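Informe de avance a Staltano
Proyecto Volport: cobro sin efectivo en lavanderías y pequeños comercios
Preparado por Leonilde Seixas, coordinación de pagos
30 de julio de 2024

Estimado Octavio Ticona:

Le envío el informe correspondiente al segundo periodo de la subvención. Pido disculpas de antemano por mi español escrito, que Laurinda Pacheco ha revisado solamente en la parte de los contratos.

Estado general

El acuerdo con la pasarela Skokier quedó firmado en mayo. Desde entonces los pagos con tarjeta y con teléfono pasan por ella, y el antiguo procesador se mantiene solo para las devoluciones de operaciones anteriores al cambio. La migración ha sido más lenta de lo que habíamos escrito en el plan. El motivo principal es la validación de identidad de los comercios: Skokier pide la escritura de la sociedad y un certificado bancario reciente, y varios propietarios tenían estos documentos a nombre de un familiar.

Ya cobran con el sistema nuevo cuatro comercios. Otros dos tienen el contrato firmado y esperan la apertura de la cuenta de liquidación.

Lavanderías

Las lavanderías de la cadena Baptista son el caso más exigente para nosotros, porque el importe es pequeño y el cliente no quiere esperar delante de la máquina. Celeste Godinho ha cambiado el flujo de autorización: ahora se reserva el importe máximo del programa y se cobra el importe real al terminar el ciclo. Si el ciclo no empieza, la reserva se anula de manera automática.

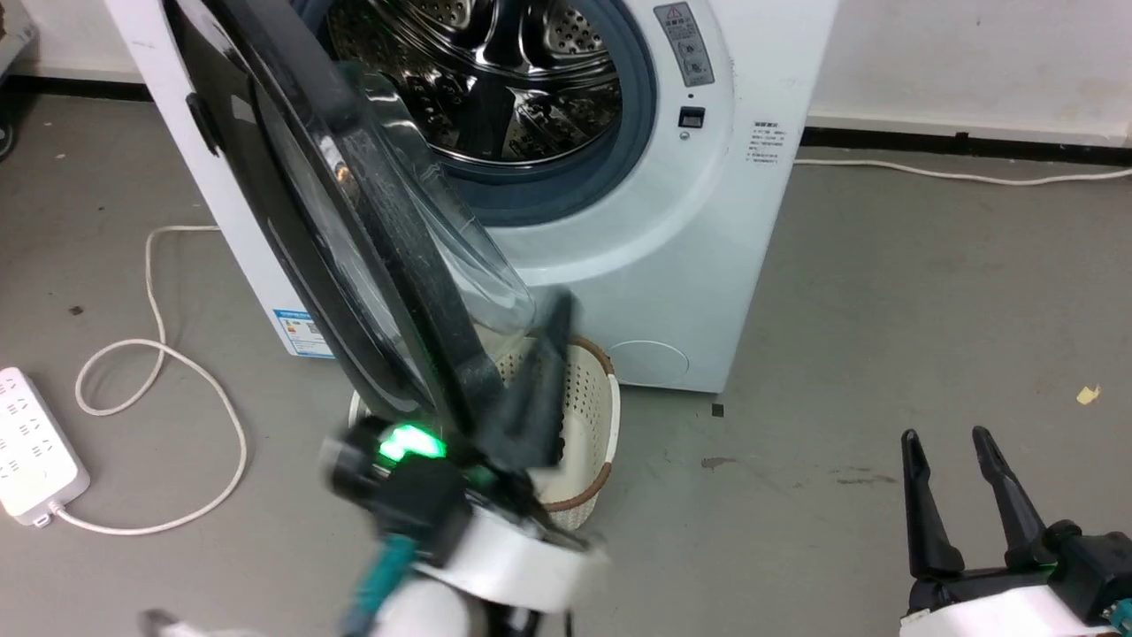
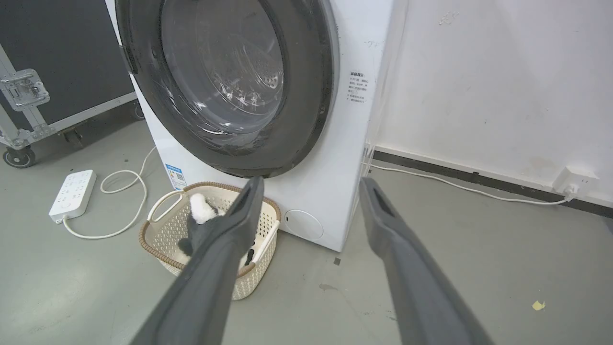

Con este cambio las reclamaciones por doble cargo han bajado mucho, pero no han desaparecido. Algunos bancos muestran la reserva y el cargo como dos movimientos separados durante unos cuatro días, y el cliente piensa que ha pagado dos veces. Hemos preparado un aviso breve para la pantalla de pago y una respuesta modelo para el personal de atención. Baptista todavía debe aprobar el texto — lo tiene desde hace tres semanas.

Conciliación y liquidaciones

Ismael Meireles ha terminado el módulo que compara cada noche el fichero de Skokier con los registros de los terminales. Las diferencias que encontramos son casi siempre comisiones redondeadas de forma distinta. Hemos pedido a la pasarela que nos confirme por escrito su regla de redondeo, y mientras tanto las diferencias se anotan en una cuenta transitoria, que Laurinda revisa al cierre de cada mes.

Gastos

El gasto está dentro de lo aprobado, con una excepción. La partida de certificación de seguridad resultó insuficiente, porque el auditor exigió repetir la prueba de penetración después de la migración. Solicitamos su autorización para trasladar a esta partida el saldo de viajes, que casi no hemos utilizado. No pedimos fondos adicionales.

Próximo periodo

Queremos cerrar la incorporación de los dos comercios pendientes y apagar el procesador antiguo. También debemos decidir si ofrecemos monedero recargable, como pide Baptista. Yo tengo dudas: guardar saldo de clientes puede obligarnos a tener una licencia distinta, y preferiría recibir primero la opinión del asesor jurídico de Staltano.

El detalle de gastos y la copia del contrato con Skokier van en los anexos. Quedo a su disposición para cualquier aclaración.

Atentamente,
Leonilde Seixas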